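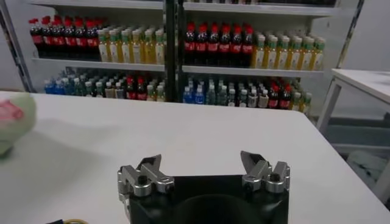
## Step 1: Fix the viewpoint before you collect anything

This tutorial follows the bottle shelf task from the Clurstead write-up by Fouzia Mengal and Lorenz Mösli. The method learns from the wrist view alone, so the first step is choosing a start pose and sticking to it.

For our shelf, a good start pose has these features:

- Both fingertips are in view and open.
- The far edge of the table runs straight across, below the upper row of bottles.
- The black post between the two bays is near the middle.
- The whole upper row can be seen. The lower row will be partly hidden by the table, and you can leave it that way.

Save the joint values as `start_pose` and go back to them before every demonstration. In our first round we let each operator park the arm by eye, and the policy picked up the operator's habits along with the task. Brigitta Widmer found this when she sorted the failures by who had recorded the training data.

## Step 2: Choose targets that repeat

The method is meant for shelves where the same product shows up in more than one place. On the upper level, cola with red caps and tea with green caps each appear in both bays. A command such as "cola, right bay" therefore has one correct answer and one very tempting wrong one.

Write the commands in a plain text file, one per line:

```
cola | left
cola | right
tea | left
tea | right
```

Leave the lower level out of the commands for now. It is mixed, and only the tops and upper labels show from the start pose. We use it later as a test of what the policy does with bottles it was never asked for.

## Step 3: Record the demonstrations

Record 30 demonstrations per command before you train anything. Shuffle the command file first. If you record all the left bay runs in the morning and all the right bay runs after lunch, the light will tell the network which bay you want – we lost a Saturday to that.

For each run:

1. Send the arm to `start_pose`.
2. Read the next command aloud and start the recorder.
3. Move toward the bay first, then line up with a bottle in the front row.
4. Close the fingers on the bottle, lift it clear of the board and stop.
5. Stop the recorder, put the bottle back and open the fingers.

Keep runs where you corrected yourself halfway. Throw out runs where a neighboring bottle fell over. Our final set held 976 runs, after Leonie Wyss went through the recordings and removed 187 of them, mostly for a late recorder start.

## Step 4: Mask the fingers in half the batches

This is the part of the method that is new. The fingers take up a lot of the wrist view, and they are always in nearly the same place when open. A network can learn to read the task stage from the finger angle and pay little attention to the shelf.

Draw one mask that covers both finger assemblies and the black body between them. During training, apply it to half of the batches and fill the area with the mean color of the image. Leave the other half alone, since the policy still needs to see its fingertips for the last part of the approach.

In the Tusano config file the settings are:

```
mask_fingers: true
mask_rate: 0.5
mask_fill: mean
```

Don't raise the rate to 1.0. We tried it, and the arm reached the correct bay but closed short of the bottle.

## Step 5: Test by bay, then by bottle

Score the two errors separately. A wrong-bay error means the policy ignored half of the command. A wrong-bottle error means it went to the correct bay and picked the other drink. A single success rate hides the difference, and the fixes are not the same.

With masking on, wrong-bay errors went down to 2 in our test set. Wrong-bottle errors barely changed. Most of those came from the place where the cola and tea clusters meet, and Magnus Ritchie is now working on that with extra demonstrations taken only at the boundary.

If your wrong-bay count stays high, check these first:

- The start pose has drifted. Compare a fresh frame with your saved one.
- The camera mount has been loosened and tightened again. Redraw the mask.
- The commands in the recording log are out of order by one line.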